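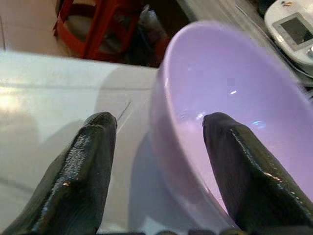
Gripper trial checklist: ribbed fingers, bench 2
Kaltthorpe workshop, January round

Fill in before the first grasp and again after lunch. Comments go under the item they belong to. Mark each one OK, FIX or N/A.

1. Finger mounting screws tight, both sides
OK. Quarter turn on the left one. The Dondell fingers seat so much better than the old flat set, what a difference!

2. Finger pads free of cuts, dust and glue
OK. Ribs wiped down along the full length. Check between the ridges with a flashlight, they hold crumbs.

3. Fingers open and close evenly, no load
OK. Ran 13 cycles at slow speed. No clicking.

4. Wrist camera sees both fingertips
OK. Both tips in view with the lilac bowl between them, one over the inside and one over the table by the outer wall. You get the rim running right through the gap, and that's the view we want for rim grasps.

5. Wrist camera focus and exposure
FIX. A little soft on the rim, and there is glare on the left side of the white tabletop. Fingers themselves look crisp. Try turning down the lamp before touching the camera settings.

6. Table clear inside the reach circle
OK for the arm. Thin dark line on the table near the left fingertip, could be a hair or a scratch. Wipe, look again, write down which.

7. Floor behind the table
FIX. Red stool to go back to the wall before any full-speed run. Gray item next to it too.

8. Test object sound, no chips
OK. Run a thumb around the whole rim, inside and out. Bowl goes in empty for the first set.

9. Grip force limit set and saved
OK. Limit is 55 percent for the Stakska controller. The Endale controller uses its own scale, so do NOT copy the number across (I did, on the first morning, and got a very firm handshake with a sponge).

10. Emergency stop pressed and released
OK on both controllers. The Stakska one comes back faster and I'm really happy with how clearly it reports the reset.

11. Approach height above the rim
OK. Inside finger goes down first at slow speed, hand on the stop. Please keep it that way for new bowls, even if the last one went fine.

12. Log running, run number noted
OK. Starting at run 637.

Still open: items 5 and 7. Endale comparison starts at 2:30 once both are marked OK, same bowl, same fingers.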